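3.2 Der Lagerraum und seine Ordnung

Bevor ich zu den Ergebnissen komme, muss ich kurz vom Raum erzählen, denn der hat uns mehr beschäftigt als gedacht! Metallregale, blaue Kunststoffkästen, ein glatter hellgrauer Boden – klingt simpel, und genau so einen Raum hatten wir für die Tindora-Erhebung ja auch gesucht. Im Oktober haben wir dort 220 Ablagevorgänge protokolliert (die Bögen liegen in Anhang B).
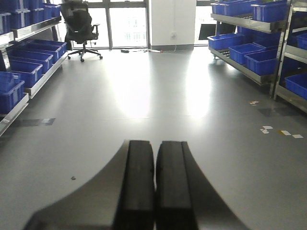 Beim Boden waren wir uns lange uneins. Zählen Papierschnipsel zur Unordnung oder bloß zum Schmutz? Ich war für Unordnung, und im Kodierschema Deto haben sie jetzt eine eigene Kategorie, getrennt von falsch abgelegten Teilen. Damit kann ich gut leben, auch wenn die Auswertung dadurch etwas sperriger wird.

Bei den Kästen ging es schneller. Wir unterscheiden nur, ob ein Teil im richtigen Kasten, im falschen Kasten oder gar nicht im Regal landet. Farbige Würfel haben sich dafür bewährt, weil man sie auch auf unscharfen Aufnahmen noch gut erkennt (siehe Abb. 8).

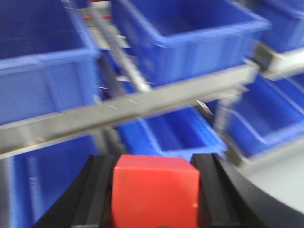
Abb. 8: Roter Würfel vor dem Metallregal mit blauen Kästen.

Wie sich die Kategorien auf die Vorgänge verteilen, steht in Abschnitt 3.3.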